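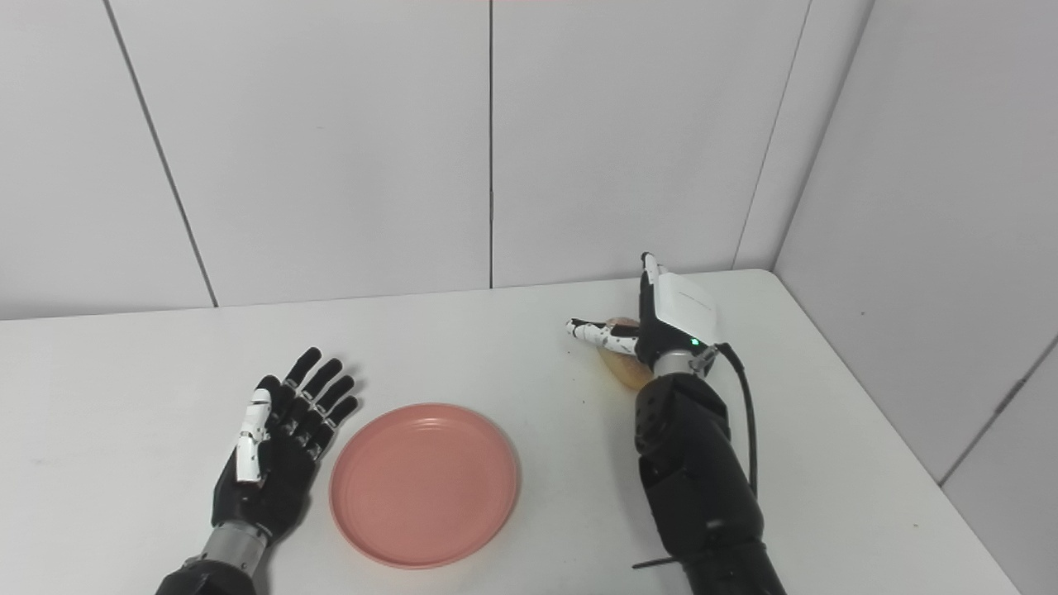
4 Setting and Materials

4.1 Table and Background

All layouts were prepared on a single white tabletop placed in the corner of a paneled room. The walls behind the table and to its right are covered with large flat panels in white or pale gray-white, and in the area above the table they carry no shelving or decoration. The setting was chosen for its low contrast. In a dining room with a dark or patterned table, the outline of a plate is supported by the surface under it whatever the plate looks like. On a white table against white walls the outline depends on the plate alone, and differences between plates are easier to attribute.

The background is not uniform. Thin dark seams separate the panels, and from the seated side of the table these seams are the strongest lines in view (Figure 1). One of them marks the junction of the two walls. Others run straight or slanting toward the table, depending on where the observer's eye is placed. A seam that ends near the table edge can draw attention away from an object in front of it, and both raters noted this during the pilot. We considered covering the seams and decided against it. Wall joints, window bars and door edges are ordinary parts of the rooms in which people eat, and a background without any line in it would have limited what the results could be applied to.

The far edge of the table was treated as a reference line. It is nearly horizontal from the seated position and ends at a rounded corner against the right wall. Distances from the edge were recorded for every layout, since an object close to the edge is seen partly against the wall and partly against the tabletop. The two surfaces are similar in color but differ slightly in tone, and a pale object standing across both can appear to be divided.

Lighting was even and soft. Under these conditions, objects on the table cast only faint shadows, and a shadow is therefore a weak cue to where an object meets the surface. This matters more for flat objects than for tall ones. A plate with a shallow rim has little height to cast a shadow, and its lower edge has to be found by color.

4.2 Plate

The main plate is round and salmon-pink, with a raised rim and a flat center set slightly below it. A few concentric ridges are present near the rim. The finish is matte. From the seated position a soft highlight appears along the inner side of the rim at the far side of the plate, where the surface turns toward the light.

Three features of the plate were coded separately: outer outline, rim transition and center. The outer outline is the boundary between plate and table. The rim transition is the change in slope between the rim and the flat center, including the ridges. The center is the area in which food would normally be placed. In plates of one color these features are not equally visible. The outer outline is carried by a color difference, while the rim transition is carried by shading within a single color. A plate may therefore be easy to find and still give little information about where its rim stops.

The distinction has practical consequences when bread is served. A roll set down on the rim transition can tilt or move toward the center. A person who sees the outline clearly but the transition poorly may judge the whole plate to be a level surface. The Skelgate coding sheet, from which our own sheet was adapted, records only whether the plate can be found. We retained that item and added the rim transition as a second one.

The plate was placed empty at the start of each layout, low and near the middle of the table as seen from the seated position. Small displacements to the left or right were accepted and recorded. No attempt was made to return the plate to an identical point between layouts, as the outline score in the pilot did not change with displacements of this kind. Displacement toward the far edge did affect the score and was treated as a separate case.

4.3 Bread

One round bread roll was used per layout. Bread was selected over other foods because it keeps its shape when lifted, leaves the plate surface visible around it and is commonly moved between table and plate during a meal. Rolls with a split crust were not used. Slices were tested in the pilot and dropped, as a slice lying flat introduces a second low outline next to the plate and the two could not be scored independently.

Roll position was coded at 4 levels:

on the plate center
on or across the rim
on the table beside the plate
held clear of the plate

The fourth level covers every arrangement in which the roll is in a grip, whether it has been raised from the table or is still in contact with it. These two cases were at first coded apart. They were merged when it became clear that contact between the underside of the roll and the table could not be judged consistently from the seated position. The fingers around the roll cover part of its lower outline, and the remaining part is often too short to show a gap.

Figure 2 gives an arrangement at the fourth level. The roll is held near the back right of the table, just in front of the wall, and the pink plate stands empty in the foreground, slightly left of center. The separation between roll and plate is large enough for each to be scored without reference to the other. Plate outline is complete. The outline of the roll is partly covered by the fingers curled over its top and by the finger passing beneath and around its front.

Covering of this kind was recorded as a property of the layout and did not lead to exclusion. At a real table, food is rarely seen with its whole outline free while it is being moved. An observer who follows a roll from one side of a table to the other sees it partly enclosed for most of the distance, and has to rely on the exposed part of the crust and on its contrast with whatever is around it. Dark fingers against a white wall form a stronger outline than the roll does, and a light-colored finger across the front of the roll can reduce the apparent size of the bread. Both effects were entered in the comments column of the sheet.

Figure 2. Empty plate in the foreground and round bread roll held near the back right of the table.
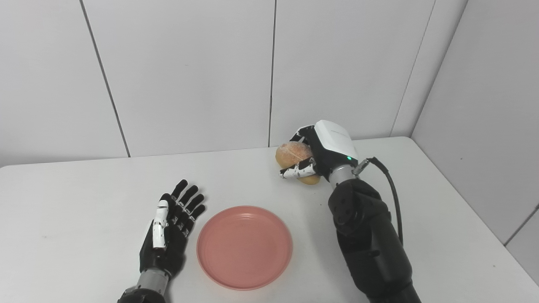 4.4 Rating Procedure

A total of 60 layouts were rated by 2 raters, Neelam Bhatia and Babita Mathur. The raters worked separately and did not see each other's sheets until all layouts had been completed. Each layout was scored from the seated side of the table, with the rater's eyes kept at the same height by an adjustable chair. Raters were permitted to turn the head but not to lean forward.

For each layout the rater entered a score for plate outline, rim transition and roll outline, in that order. The order was fixed. In the pilot, raters who scored the roll first tended to give lower scores to the rim transition when the roll was on the plate, apparently because attention had already settled on the roll. Starting with the plate removed most of this difference. A rater who was unable to assign a score left the cell blank and wrote a short note.

Scores were assigned on the following basis. A high score for plate outline required that the full circle be traced by eye without interruption. Interruption by an object placed over the rim was scored as covering and was kept apart from loss of contrast. For rim transition, the rater was asked to identify where the flat center began at the near side, the far side and both lateral sides of the plate. The highlight on the far inner rim was accepted as evidence of the transition on that side only. For roll outline, the rater scored the exposed part of the crust and entered an estimate of the covered part in words.

The raters also noted any line in the background that met or passed close to the outline of an object. In most cases this was a panel seam. Seams were identified by their place in the room, using a sketch attached to the sheet, so that notes from the two raters could be matched.

4.5 Treatment of Disagreement

Where the two scores for an item differed by one step, the mean was used. Where they differed by more, the layout was set up again and both raters scored it a second time. Eight layouts required this. All of them had the roll on or across the rim, and in each the disagreement concerned the rim transition. The raters agreed on how much of the rim was hidden but differed on whether the hidden part could be inferred from the part still in view. The coding sheet was amended to state that only visible parts of the transition are to be scored, and the second scores were used in the analysis.

No layout at the fourth level of roll position had to be repeated. With the plate empty and the roll away from it, the rim transition is open to view on all sides, and the remaining uncertainty lies in the outline of the roll. Layouts of this type were therefore used as the baseline for the plate items. They were not used as a baseline for the roll, for which the position on the table beside the plate was taken.

4.6 Limits of the Setting

The setting contains a single plate, and the results should not be extended to tables laid with several. Glasses, cutlery and napkins introduce edges of their own, some of them strong enough to compete with the plate outline. The Dorkoden protocol includes a full place setting and would be better suited to that question, though its scoring does not separate the rim from the center.

Color was not varied within the plate. A rim of a second color would probably raise the score for the transition, but it would also alter the outline, and the two changes could not be separated with the present materials. The same applies to table coverings. A colored cloth changes the contrast of every object standing on it, including the bread, and would have to be treated as a factor in its own right.

The soft lighting represents one end of the range found in homes and dining rooms. Directional light from a window or a hanging lamp would strengthen the shadow beside the plate and the shading on the ridges. Scores for the rim transition reported in Section 5 are likely to be lower than those obtained under such light, and comparisons with rooms lit from one side should be made with this in mind.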